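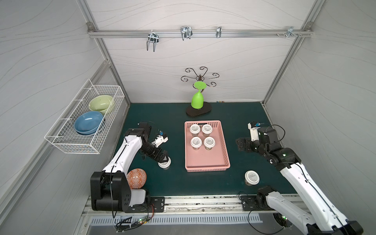 Project report: keeping the two-arm cell alive
Chia-hao Tang
3 min read

My job this term was looking after our cell, which everybody calls Kalitz. I figured it would be a little wiping and a little tightening. Ha! I ended up with 60 entries in the maintenance log, and most of them are about cables.

The cables at the grippers are the big one. They need enough slack for the wrist to turn, but if you leave too much they snag on things (the mug tree is the worst, all those curls). I retied the left one 2 times before I was happy with it, and then I had to redo the right one to match.

Next, the base plates. Both arms bolt to black plates on the front rail, and I check those bolts every Monday before anybody powers up. In May the left plate had shifted a tiny bit and every grasp was landing short. I spent a whole afternoon blaming the software, so please check the bolts first!

For testing after a repair I use the paper cups with lids and the pink tray. They're light, they're cheap, and a gripper that closes too hard shows up right away on the cup. I logged 193 cup moves after the last recalibration and dropped a few, mostly with the right arm.

Still on my list: vacuum the vent slots under the front rail, label the cables under the left base, and order spare finger plates. I also want to write down the homing steps, which right now live on a sticky note.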